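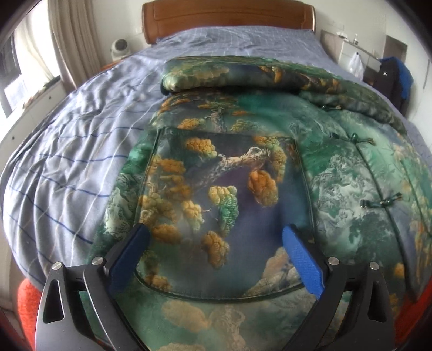
Drikix is my little collection of pattern notes for people who sew, mend or just hoard fabric (guilty!). I started it in June because I kept losing scraps of paper with measurements on them, and it has now grown to 3,414 short entries, all in one plain text file. Each entry has a cloth type, a main color, a motif and a free note where I ramble. Motifs are the messy part. A thin white grid on pale lavender-blue is easy, that's "check", done. But a green quilted piece with pine trees, mountains and misty clouds goes under "landscape", and I add "tree" as a second motif so folks can find it both ways.

What's in the folder

notes.txt has the entries, one per line, with tabs between fields. motifs.txt is the list of 112 motif words I allow myself. Please don't add "floral-ish", Vikas, I took it out twice already!

Things to know

Colors are by eye, in my kitchen, usually after dinner, so expect some arguing over teal. Around 40 entries have no cloth type yet. Asabe Tijani went through the wool section and fixed a lot of my spelling, thank you!!

Using it

Take it, print it, change it. If you spot a mistake, send me the line number and what it should say, and I'll fix it in the next version.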